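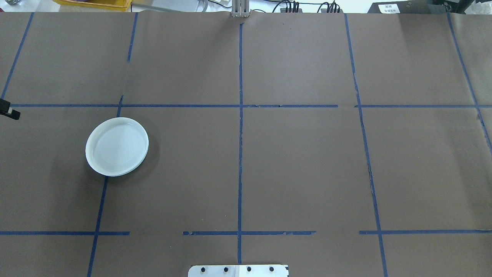
Brown paper and blue tape on the worktable, June.

The Irnholm Town Museum is beginning a thread today on the town's street plan, first laid out in 1835 and still followed, with a few exceptions, by anyone who walks from the mill to the river. Posts will be added through the afternoon. 1/17

The plan was drawn for the Dradthorpe Land Company, which had purchased the meadow east of the mill the previous winter. The company wished to sell house lots quickly and asked its surveyor for a layout that buyers could understand from a single printed sheet. 2/17

The result was a grid of 48 lots. Each lot measured 60 feet across the front. Corner lots were priced higher, and the deeds required that any building on them face the wider of the two streets. 3/17

Residents often ask why Water Street bends at its north end when every other street is straight. The original field notes, held in our reading room, record a spring and "soft ground" at that point. The surveyor moved his line to the west and did not return to it. 4/17

The spring is now carried in a pipe beneath the post office parking lot. The town's public works office keeps a record of its course, and a copy may be consulted at the museum on request. 5/17

Alleys were not part of the first plan. They were added by agreement among the owners, block by block, which explains their differing widths. The narrowest, behind the former Flolico dry goods store, was never formally accepted by the town and remains in private hands. 6/17

We are grateful to the present owners of the Flolico building for permission to copy the account books found in the attic. Entries for nails, lime and window glass have helped us date several houses that do not appear in the tax rolls. 7/17

A note on street names. Company Street became Church Street after the second meetinghouse was built. Meadow Street was renamed Yeon Street at the request of the Yeon family, who gave the land for the public square. Older deeds use both names, sometimes on the same page. 8/17

Persons researching a house on Yeon Street should therefore search the index under M as well as under Y. Our staff will assist with this. The index is on cards and has not been placed online. 9/17

The public square itself takes up four of the original lots. It was fenced and used as pasture until the school was built. The iron posts on the south side date from a later fence and should not be taken as a boundary marker. 10/17

Several readers have written regarding the stone at the corner of Church and Mill. It is a genuine survey stone, one of three known to remain in place. State law protects it. Please do not move it, paint it, or use it to hold a gate open. 11/17

The second survey stone is inside the cellar wall of a private home and may not be visited. The third is in the cemetery, beside the east path, and can be seen during cemetery hours. A fourth was reported in the riverbank some years ago, but we have not been able to confirm it. 12/17

From our curator of maps, Ramiro Villanueva: "The printed sheet shows the lots as equal. The field notes do not. Where the two disagree, the houses nearly always follow the notes, and that is the record we recommend to anyone tracing an old lot line." 13/17

The museum does not give opinions on present-day property lines. Owners with a question of that kind should speak with a licensed surveyor or with the county recorder. We are glad to provide copies of historic maps for their use. 14/17

Copies of the lot plan are available at the front desk in two sizes. The smaller is free to students and teachers. Mail orders are accepted, though requests received during the summer may take longer to fill. 15/17

We continue to seek family papers that mention the sale or resale of lots, including receipts, letters, tax bills and hand-drawn sketches of yards or outbuildings. Loans for copying are as welcome as gifts, and originals on loan are returned to their owners. A signed receipt is given for every item. 16/17

A public talk on the street plan will be held in the reading room on 14 June 2018 at 7 p.m. Seating is limited to 40, and places may be reserved at the front desk or by telephone. The talk will be repeated in October together with a walk along Church Street to the cemetery, weather permitting. 17/17

Added in response to a question: yes, the reading room entrance on Mill Street has a ramp. Please ring the bell to the left of the door.

Added in response to a second question: the lots south of the square were sold last, and three were still unsold when the company closed its books. They passed to the town and are now the site of the library and its garden. The deed of transfer is filed with the town clerk.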